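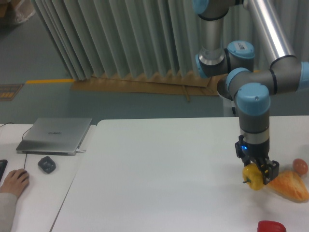 Last updated: October, 4.16pm

I caught the head cook at Grerutham's lunch club just after service, still in her apron and dying for a sit-down. She's been there five years and still writes the menu on a Sunday-best tablecloth of a notepad. "Peppers go in everything," she told me — and she wasn't joking!
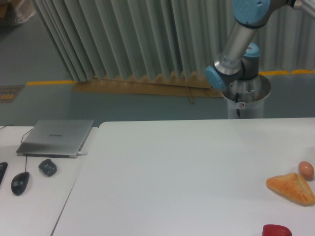
White table, Grerutham

Her soup feeds 16, and she won't measure a thing. "You taste it, you wait, you taste it again."

2 comments · 1,412 shares

Related
Clerent market in the rain
Tea at Trandell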